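**Where do you even start with decluttering when the stuff belonged to your mum?**

Posted in Home & Wellbeing by Katherine Pacheco

Hi all, long-time lurker. Mum moved into care in March and I've got her unit to clear. She wasn't a hoarder like you see on telly, but she did keep every birthday card, every margarine tub, 99 cookbooks (yes, I counted, I was procrastinating) and two full dinner sets still in the boxes.

I've been going over there after work and I just sit on the lounge room floor and read old letters. Last time I filled one bag, then took half of it back out of the boot when I got home. My brother reckons hire a skip and be done with it. I feel sick at the thought.

How did you lot get started? And is it normal to be this wobbly when she's still alive?

**3 answers**

**nilonmont_nan** · 200 helpful votes

Oh love, completely normal! I did my dad's place in Nilonmont and cried over a colander. You're saying goodbye to the house and to how she was in it, and the visits to the care home don't stop while you do it, so you're worn out before you've picked up a thing.

What got me moving was starting in the laundry. No letters in a laundry (well, hardly any). Old detergent, pegs, towels gone stiff as boards. I did one cupboard a night and went home at 8 pm whether I'd finished or not.
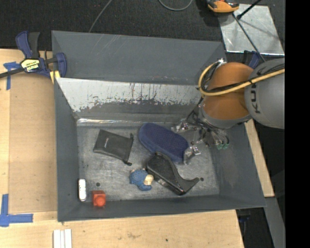
Anything with handwriting on it went straight into a suitcase, unread, and the suitcase came home with me. I went through it months later with a cuppa and my sister on the phone, and it was a much nicer job by then. Same for photos.

If your mum's up to it, ask her about a few bits. Dad didn't care two hoots about his good suit but he wanted his fishing hat, which I'd nearly binned. Don't ask about everything though, it wears them out.

And tell your brother he can have his skip at the end, for the margarine tubs.

**Homitz** · 14 helpful votes

Skip. Seriously. We paid a clearance mob by the hour and my wife stood there saying "hang on" to every second box. Cost a fortune. Set a date, take what you want before then, let the rest go. Cookbooks: op shop, but ring first, our one at Awwad wouldn't take any books at all.

**Skovetti**

not really an answer but I'm in the same boat with my aunty's place, 4000 odd buttons in jars. have you talked to your GP? mine put me onto a counsellor and it's helped a bit with the guilt. also check the pockets of coats before you donate them

*Comment from Katherine Pacheco:* Thank you all. Started on the laundry tonight and got one shelf done. Found a letter in with the pegs, of course. It's in the suitcase.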